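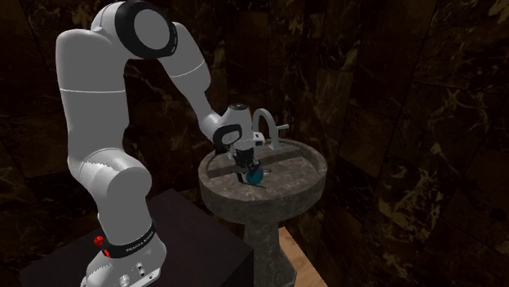

**Should the hardness figure on the supplier's report go straight into the softener's valve head?**

Check the units first: the Bajpai head expects mg/l as calcium carbonate, and a figure given as calcium has to be multiplied by two and a half before it is entered.

Quoting the message I am replying to, trimmed:

> We have taken over a house in the Cikcombe supply zone with a Bajpai metered head on a 12 litre resin bottle. The previous people left it set at a hardness lower than the one on the water report. The report gives two numbers, one as calcium and one as calcium carbonate, and the head was evidently programmed with the first. The kettle scales up towards the end of every cycle and is fine again the morning after a regeneration.
>
> 1. Is the resin worn out, or is this only the setting?
> 2. Would it hurt to regenerate more often, say every 1000 litres?
> 3. The kitchen tap is on the softened side. Does that matter?
>
> Salt is Oltutov tablets, if it makes a difference.

Taking these in order.

On 1, I would not condemn the resin yet. Scale late in the cycle and soft water just after a regeneration is what a low hardness setting gives you. The head works out how many litres it can treat before the bed is spent, and if you tell it the water is softer than it is, it lets the bed run past that point. Worn or fouled resin more often shows as hardness leaking through from early in the cycle. Correct the setting, force one regeneration by hand, then test at the cold tap each evening until the next one. A drop test kit is good enough. Strips are too coarse at the low end for this.

Use the calcium carbonate figure. For Cikcombe I have 288 mg/l, from the same report you were looking at, I think, but read your own copy in case the zone boundary runs down your street.

On 2, the arithmetic is simple. At 288 mg/l, 1000 litres of water carries 288 g of hardness. Spread over 12 litres of resin, it comes to 24 g per litre of resin. That is well inside what a standard cation resin will hold on a modest salt dose, so you could run longer cycles. It won't hurt the resin to do it at 1000. It will use more salt and more rinse water than necessary unless the salt dose is cut to match, and on the older Bajpai heads the dose is set by the brine refill time, in minutes. Check that before changing anything else. If the refill time is still set for a full-capacity cycle, you are paying for salt that goes straight down the drain.

Also look at the reserve. These heads wait until two in the morning to regenerate, so there has to be enough capacity left to cover the rest of the day. I keep 200 litres in reserve at Urkness and have not run short. A larger household will want more.

On 3, it matters somewhat. Each mg/l of hardness removed puts in 0.46 mg/l of sodium. Fully softening your water therefore adds a bit over 130 mg/l, plus whatever the raw supply already has in it. The limit for drinking water is 200 mg/l, so you are probably under it, but the water should not be used for baby formula or by anyone on a low-sodium diet. The usual advice is a separate unsoftened drinking tap teed off before the softener, and I would fit one. If you do, your kettle will scale, and it will no longer tell you anything about the softener. Use the test kit.

The tablets make no difference provided they are proper softener salt. If there is a crust in the brine tank with a gap beneath it, break it up with a broom handle before the forced regeneration, or the test results will be meaningless.

Please post the refill time and the programmed capacity when you have them. Somebody here will have the Bajpai dose table; my copy is missing the second page.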